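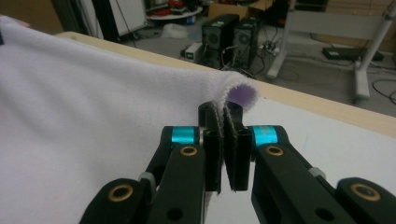 Every house I have stayed in as a guest has had a drawer, shelf or chest of things too good to use. My mother's held six embroidered pillowcases, a tablecloth from her own wedding and a bar of soap so old it had stopped smelling of anything. I have come to think this is the great British vice, well ahead of drink. We buy the thing, we love the thing, and then we shut the thing away from ourselves in case we get something on it. A pale lilac fleece blanket, the kind with soft folds and a bit of fuzz to it, is made to be dragged over your knees in front of bad television. In my family it would have been put away for visitors, and the visitors would have been given the scratchy one because they were only staying the night.

I raised this with my neighbour Sandra Bellamy, who has lived in Galldale for 46 years and has owned a dinner service for most of them. She has eaten off it twice. Both times, she told me, she was too worried to taste the food. I asked what she was saving it for and she said "best". I asked when best was likely to be and she went to put the kettle on. We had our tea out of mugs advertising a tyre firm.

I am in no position to sneer. There is a fountain pen in my desk that I was given for passing my exams, and I have written with it on three occasions, one of them my own name to see if it still worked. I sign everything that matters with a biro from the bank. 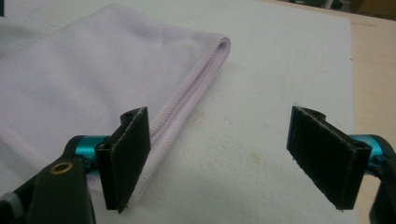
The defence usually offered is thrift. Our grandparents had little, so they looked after it, and good for them. But my grandmother wore out her sheets, turned them sides to middle, wore them out again and cleaned the windows with what was left. That is thrift. Keeping a set of towels in its ribbon for 20 years is closer to running a small museum, with poor opening hours and no café.

When my aunt in Inilwood died we found candles that had gone grey, gloves with the tissue still in the fingers and nearly 1,000 paper napkins with holly on them. The charity shop took the gloves. Nobody wanted the napkins, so I have them, and I am using them at every meal. It is June and I have just wiped marmalade off my chin with a robin.

My friend Modupe Ugwu thinks I have this wrong. She says the pleasure is in knowing it's there, and that a cake in the tin is worth two on the plate. She may be right. She also has a sofa I have never been allowed to sit on, so I treat her as an interested party.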